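Where Does the Ketchup Go? Our Project on Putting Things Away

By Amparo Huanca, with Steinar Oddsson and Grethe Bech

Our group picked tidying up as a topic mostly because all three of us are bad at it. The course asked for a small study of an everyday habit, and Steinar said the only habit he had was leaving cups everywhere, so that was settled pretty fast!

The question we ended up with was simple enough. If you give people a messy little kitchen and tell them to put it in order, do they sort by color, by kind of thing, or by where it would live at home? We used a toy kitchen on a white table because toy food doesn't spoil and you can't cut yourself on it (Grethe had a long list of other reasons in the proposal, but those were the two that survived). There are plates and mugs, some fruit, a red ketchup bottle, and a big black oven-looking thing along one side that takes up more of the table than any of us wanted.

Before each turn we mixed things up again. We tried hard not to leave any "hints" in the layout, like a mug already sitting by a plate, but on a table that size everything is next to something.
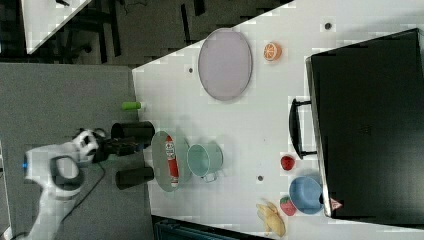 Lieven Van der Linden thought we were fooling ourselves with that part. He read our first draft and wrote in the margin that a mug beside a plate is already half a place setting, and that people would leave it alone just because it looked finished. He wanted us to start every turn with the whole lot in one heap.

We talked about the heap for a long time and decided against it. A heap doesn't look like any kitchen I've ever been in — well, maybe Steinar's. But Lieven's point did make it into our notes, and we started asking people afterward why they had left certain things where they were. "It looked fine there" came up so often that we gave it its own column.

The other thing we got wrong at first was the instructions. In May we told people to "clean up the kitchen," and one person asked me for a sponge. After that we said "put everything where you think it belongs," and that worked a lot better, although then people wanted to know whose kitchen it was. We told them it was theirs.

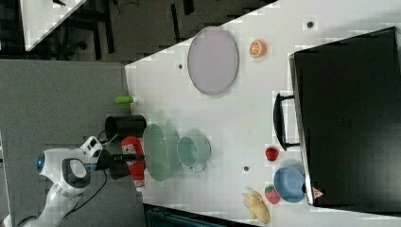

Ketchup was the item people argued about most. Half our own group keeps it in the fridge and the other half in a cabinet, and our little kitchen had neither, so it wandered all over the place. Fruit was easy. People put it together without even thinking about it, usually near a bowl or on a plate, and then went back to worrying about the bottle. I got kind of fond of that bottle by the end.

Color sorting happened less than I'd guessed. I was sure the light green pieces would end up together, and Grethe was sure they wouldn't, and she was right (she would like that in the report, so there it is).
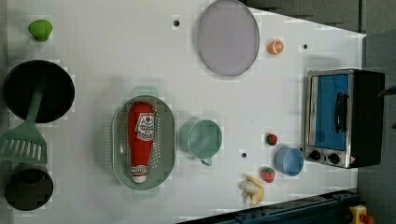

Grellville, 27th June

Adding this after our class presentation. Auður Brynjólfsdóttir asked whether cookware changes how people tidy, and yes, I think it does. Once there's a frying pan and a spatula on the table, people treat it as a place where somebody is cooking, and they get much more relaxed about leaving food out. With only plates and mugs they act like dinner is over. We didn't plan for that difference at all, so we can't say much about it beyond what we noticed ourselves, but it's the part I'd want to do properly if we had another term.

Grethe is typing up the answers from the "looked fine there" column and will put them in the appendix. Steinar still owes us the seating plan for the room.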